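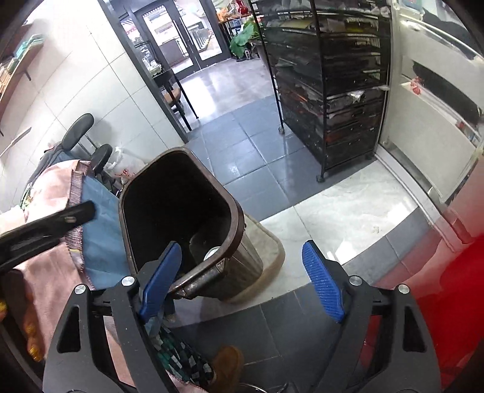

图3 手持夹爪采集，店铺类场地，“垃圾桶”任务

3.2 店里怎么采

先说场地。我们一开始是在实验室里搭的假客厅，采了一个多月，训出来的策略在假客厅里什么都会，换个房间就发懵。后来 Valentin Jacquet 提议干脆去真的店里采，人家开着门做生意，我们拿着夹爪在旁边干活。我当时心里是打鼓的，店里东西太杂了嘛！可杂正是我们缺的那一味。拿垃圾桶这一类任务来说，图3里两根手指张开，跨在深棕色桶沿的两边，左边的蓝色指垫已经贴住桶沿内侧，右边那片还没碰上。我们特别想要的就是这种“一边先到”的样本，因为老版本的策略总以为两根手指会同时接触，一旦不同时，它就使劲往中间夹，把桶推得歪歪扭扭。再加上桶口里面黑乎乎的，深度估计在这种地方本来就容易飘，光靠假客厅里那只浅色小桶，根本练不出来。

采集工具我们内部叫 Findanton，名字是 Henrike Schmieder 起的，来历她到现在也不肯讲。它没有电机，手指开合全靠操作员的手，相机固定在夹爪上方，所以每一帧里都有夹爪自己的身子。有审稿人问过为什么不把这部分裁掉，我们试过，裁了以后效果反而变差。我的猜测是网络拿它当尺子用：指垫在画面里的位置跟开合程度是一一对应的，模型看着手指就大概知道物体有多宽。这只是猜测，消融实验放在附录里，各位自己判断。

操作员一共9位，培训只有半天。规矩我们写得很少，主要是这么几条：动手之前停一拍，让夹爪在目标前面悬一下；接近的时候别抖手腕；抓歪了不要重来，接着把它抓正，整段都留着。最后这条大家最不习惯，Nicanor Solís 头两天每次失手都按停止键，回来一看，他的数据漂亮得像教学片，可惜对“怎么补救”一点帮助都没有。后来我们干脆把停止键挪到了不顺手的位置（这个改动很土，但是真管用）。

还有一条是关于收拾现场的：不许收拾。地垫卷边就让它卷着，布搭在哪儿就在哪儿，脚边有什么也别踢开。我自己就犯过这个毛病，到一家店先顺手把东西归拢整齐，采出来的背景干净得不像话，被 Henrik Steinbach 点名说了一顿。从那以后我们加了一步检查，每到一个新场地先扫一圈环境，跟采集结束时的那一圈对照，如果变整洁了，这一批就标记出来，不进主训练集，只拿去做对比。

每段示范从夹爪离开起始位算起，到物体被放稳、手指完全松开为止。垃圾桶任务分成“夹沿”“提起”“挪位”“放下”四个阶段，阶段边界由标注员手工点，Sabine Hinrichs 负责复核。“夹沿”的起点我们吵得最久。有人主张从手指张开算起，有人主张从第一次接触算起，两种标法各训了一版。从接触算起的那一版在测试时会犹豫，夹爪停在桶沿旁边晃来晃去，像在等谁发话。道理也不难懂，张开手指、对准桶沿这一小段被划给了前一个阶段，模型没把它和夹取连在一起学。最后统一成从张开算起，旧数据全部返工重标，标注组那几天不太想理我。

数据量上，店铺类场地最后留下来的垃圾桶示范有400多段，另外留出97段完全没进训练，专门用来测试。留出集按场地切分，同一家店的示范绝不会两边都有。这一点我想多啰嗦一句：我们早期是随机切的，数字好看得不得了，Henrike 一眼就看出问题，训练集和测试集里是同一块地砖、同一面墙，模型认的是店，不是桶。改成按场地切之后成功率掉了一大截，大家难受了一个星期，但后面所有的改进都是在这个难看的数字上做出来的，表里报的也全是这个口径。

反光的问题目前还没有解决得很好。亮面地砖上会有顶灯的倒影，光滑的桶沿也会反光，视觉里程计碰到这种情况，偶尔会把倒影当成固定的特征点，轨迹就往一边滑。我们的做法比较保守，重投影误差超过阈值的片段直接丢掉，不做修补。丢得有点心疼，尤其是那些手法特别好的。Valentin 写过一个基于惯性数据的修补脚本，在地毯上很稳，在瓷砖上时好时坏，所以这一版数据没有启用，脚本会随代码一起放出来，默认是关着的。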